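September 2021, Remeo cell, gripper service

Finally got round to the gripper on the Remeo arm, which has been on the list far too long (my fault, I kept pinching the bench time for the Mollance job). It was closing a touch lopsided, left finger arriving before the right, and you could hear a little tick at the end of travel.

Took both fingers off and wiped the slides down. Plenty of grey muck on the left one, hardly any on the right! Fresh grease, the thin stuff in the Diltix tub and NOT the thick one next to it, please, it drags when the room is cold. One of the finger screws had backed out a good turn, so that was my tick. New screws on both sides, threadlock, left it overnight before running anything.

Then 500 open and close cycles with nothing between the fingers. Quiet all the way through, so I was feeling rather pleased with myself. The wrist camera had shifted a bit when I leaned on it (sorry), so I redid the calibration with the Malinowski board. Took 2 goes, as the first time I'd left the old offset file loaded and the arm thought it was 9 mm higher than it was. Delete the old file before you start, I've now put that on the sheet taped to the controller door.

Last job was to drive it over to the counter by hand, fingers open, and have a look through the wrist camera at the tins we use for the grasp runs.

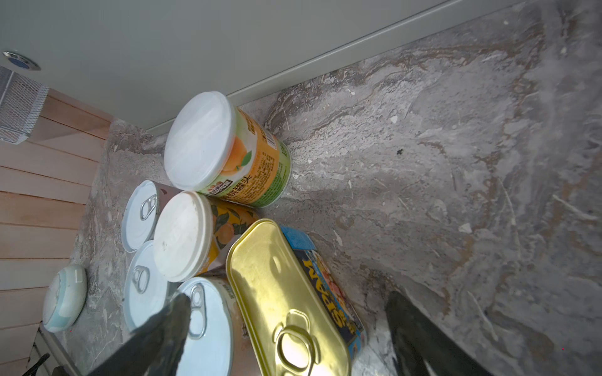 Wrist view, fingers open either side of the SPAM and the nearest ring-pull tin. Peaches further back.

Glare off the gold lid is still a nuisance, I want to try a lower exposure before blaming the lamp. Speed is capped at 48 per cent for now, leave it there until I've checked the screws again in October. Spare finger pads are nearly gone too, need to order more.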